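From: Emese Simon
To: Handling Practice list
Date: Wed 1 November
Subject: Re: Draft 2, section on soft household items

Dear colleagues,

Thank you to everyone who sent comments on the second draft. I am replying to Tamás Vörös's message in particular, as it raises points that the editors would like to settle before the text goes to the Rullis and Lallavska sites for trial use. His message is quoted first, with my answers after it.

Tamás Vörös wrote:

> I have read the section on soft items with the operators at Rullis.
> We can work with most of it. Three points need attention.
>
> First, clause 4.2 says that the item must be "fully separated from
> its surroundings" before a grasp begins. In a bedroom or a laundry
> area this cannot be met. Cloth lies on cloth. If we apply the clause
> as written, operators will tidy the bed before every recording, and
> we will end up with a very clean set of episodes that resemble no
> home I have ever visited.
>
> Second, clause 4.5 asks for a grasp "at the center of the item."
> Please say what the center of a sock is. Our operators have been
> taking small garments near one end and they would like to know
> whether those episodes will be rejected.
>
> Third, the log sheet has one line for "operator" and none for a
> second tool. At Rullis we often work with one in each hand. Which
> hand do we record?
>
> I would also ask that the section stay short. The present draft
> runs to more pages than the one on rigid items, and people will
> not read it on the floor.

On clause 4.2, the editors agree. The sentence was carried over from the section on rigid items, where it serves a purpose, and it should have been removed when the sections were divided. The proposed replacement reads as follows:

4.2 Before the grasp begins, the operator shall be able to identify the target item and its nearest edge by eye. Other textiles may touch, overlap or lie under the item. The operator shall not rearrange them for the sole purpose of making the grasp easier.

Enikő Borbély has asked whether "by eye" is precise enough for an audit. Our view is that it is, provided the reviewer works from the same recording and applies the same test. In the pilot review, 1,957 episodes were submitted and 1,344 were accepted under the old wording. Béla Halász has gone back through the rejected ones and reports that overlap with other cloth was the reason given most often. Those episodes will be reviewed again under the new clause. Sites do not need to resubmit them.

On clause 4.5, the word "center" will be withdrawn. Orsolya Kun has suggested that the clause describe the result of the grasp and leave the location to the operator, and the editors have accepted her suggestion:

4.5 The item shall be held between the finger pads and not between other parts of the tool. The free portion of the item should remain in view of the tool camera for as long as the task allows. The point of grasp is at the operator's discretion and shall be noted on the log sheet as "end," "edge," "fold" or "other."
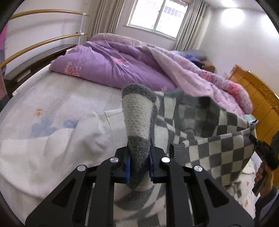
Soft items need a clause of their own on color and pattern, and the second draft did not have one. A reviewer has to be able to tell the held item from the textiles behind it, and this is harder than it sounds when both are pale. Where the operator has a choice of items, the guidance will recommend one whose outline can be followed against the bedding. The gray and white sock between the blue pads is a fair test of the rule: the checkered blanket beside it is also gray and white, yet the dark toe makes the end of the sock easy to find. An episode of this kind would be acceptable under the new text — the log sheet should read "end," and the bedding should stay as it lies. The clause will be numbered 4.6, and the present 4.6 will move down by one.

On the log sheet, a second line will be added for the other hand. Both lines are to be completed when two tools are in use, with the tool that makes the first grasp entered on the upper line. Değirmenci already keeps its records this way and has offered its sheet as a starting point.

As to length, the editors will try. Annex B, which repeats the definitions, can be dropped without loss, and the notes on cleaning the pads will be moved to the maintenance section.

Please send objections to the wording of 4.2, 4.5 and 4.6 to this list by 19 November. Objections should give the clause number and the text you would prefer. Comments on the rigid items section are closed, with the exception of the correction to the table heading that Veranano has requested.

With kind regards,

Emese Simon
for the editors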